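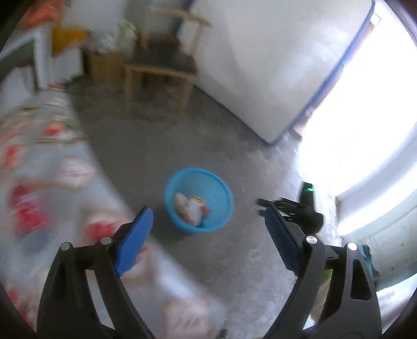 The swap shelf at Girari has had a better summer than I dared hope when I wrote to you in December. You'll remember we pitched it as a place where people leave outgrown kids' gear and take home whatever fits, no money and no forms. Most of what comes in ends up on the floor first, in a round blue plastic basket like the one above, and gets sorted from there. We had trestle tables in the original budget and I'd like to put that line towards shelving instead, if you're happy with that.

Numbers first, as I know you need them for your own board. We've had 37 families sign up for the reminder texts, against a target of 40 by the end of the grant. We've spent a bit over half the money. The biggest cost was the lockable cupboard, which came in $200 over the quote after delivery out to Girari was added. I should have asked about freight and I didn't, so that one's on me. I've covered it out of the printing money, and we're making do with photocopied flyers that look fine if you don't hold them up to the light.

Winter coats have been the surprise. I'd assumed people would hang on to them until it got cold, but they started turning up in the first week and they're still coming. Farah Lubis has been bagging them by size and storing them at her place, which can't go on forever (her spare room has no visible bed). School shoes go the other way – we can't keep them. Anything between a kids' 11 and a 2 is gone by lunchtime, and we had parents asking at the door all through January.

The Entili mornings haven't worked. We ran 5 of them and the last two drew the same three people, all lovely, all of whom live closer to Girari anyway. Darcy Tuhiwai thinks the bus change killed it and he may be right. I'd rather stop now and put the hours into a late opening at Girari, so parents who work can get there. Dewanti Chin has already offered to do the first month of those.

Still to do before the next report:
Get the shelving quote, with freight this time
Find somewhere dry for the coats
Move the sign-up sheet to the library counter
Send you the receipts I've been promising

Could you let me know about the tables and shelving when you get a chance? The supplier is holding the price until the end of the month and I'd like to get in before it goes up.

Juwita Sembiring
2024-02-19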